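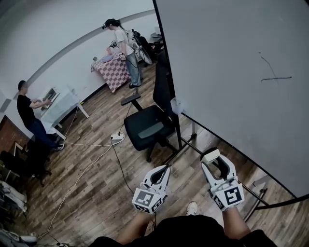
Tablecloths for a plain hall — checked or white?

Posted 3rd July by ondadstead_deb

Setting up our room for the supper in October and I can't settle on cloths. One table's got the pink and white check on it and I love it against the white walls and grey stripe! The other only has a white sheet over part of it. Do I buy more check? Clendis wants $395 for the lot, which made me gulp.

clendis_fan62
Check, every time. Put a light blue plate on it and it's cheerful already. White sheets make me think of painters.

Nustidberg
Disagree, sorry. Pink check plus a brown and grey plank floor is a lot of pattern. Plain white, ironed properly, and colour in the napkins.

ondadstead_deb
Ironed! You haven't met my iron.

gavrila_kitchen
I'd fix the seating first — a black mesh office chair on wheels looks wrong beside either cloth. And will the big screen stay up? Someone will catch a foot on those stand legs.

ondadstead_deb
Screen has to stay for the slideshow, but I could shift it further back. Fair call on the chair.

Nustidberg
Gavrilă in town hires folding ones, 15 to a stack. Still voting white.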